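Search this site Search Go

Progress report to the Sharifi Fund, second period
Submitted by Noel Gatchalian, February 16, 2018

Dear friends at the Fund,

Thank you for your patience while we got this report together. I had hoped to send it before the holidays, but we wanted to finish one full round with both sets of fingers first, and I think you will be glad we waited. When I last wrote, in August, we had the two arms bolted down and very little else to show you. Now we have real trials behind us, a good stack of notes, and a few opinions we are ready to defend!

As you will remember, the grant pays for a side-by-side comparison of two grippers on ordinary household assembly work. The Rindby is the slimmer of the two and comes with hard black fingers. The Tutby is wider and softer in the pads, and it costs us $425 a unit against $320 for the Rindby. We run both on the same pair of arms, with the same Pandlow controller, so that whatever differences we see ought to come from the hands themselves (or from us, on a bad morning).

For the last several weeks the job has been a small plastic stool. I know that sounds humble next to the gearbox work some of your other groups are doing, but a stool asks a great deal of a gripper. The frame is light and wants to slide, the legs are round, and the corner joints have to be held firmly while something else is going on a few inches away.

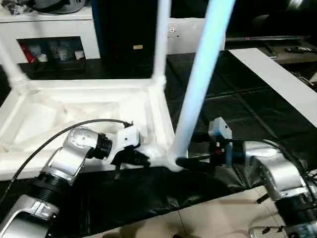 Category: Two-Arm Trials

With the stool on its side, the left gripper presses against the inside of the front edge while the right one clamps the base of the light blue leg, right at the white corner joint. We have come to like this arrangement very much. Early on we tried holding the frame from the outside, and it crept away from us every time the other arm pushed. Working from the inside edge gives the left hand something to lean into, and the whole business has been calmer.

We have now logged 600 attempts, split evenly between the two grippers. The Rindby gets into tight corners more easily and is quicker to line up. The Tutby forgives a sloppy approach, which matters more than I expected, but its pads are bulky and it has bumped the neighboring leg often enough that we changed the approach angle for it. I would not want to name a winner yet. If you pressed me over coffee I would say Rindby for the joints and Tutby for steadying the frame, and we may well end up recommending one of each.

Cables remain our chief nuisance. The run to the left hand has to loop over the arm before it reaches its connector, and on a long reach we watch it closely. We lost the better part of a week to a loose plug that looked for all the world like a controller fault, and I owe the Pandlow support desk an apology for the tone of my second email.

Spending is in line with the plan, apart from spare finger pads, where we have gone over a little. I would like to move some of the travel money across to cover it, if you have no objection.

In the next period we plan to run 4 new leg positions, repeat the slowest trials at a higher speed, and write up the grip force settings in a form other groups can use. Please do come and visit if you are nearby. Just give me a day's notice so I can have both arms warmed up and running.

With thanks and best wishes,
Noel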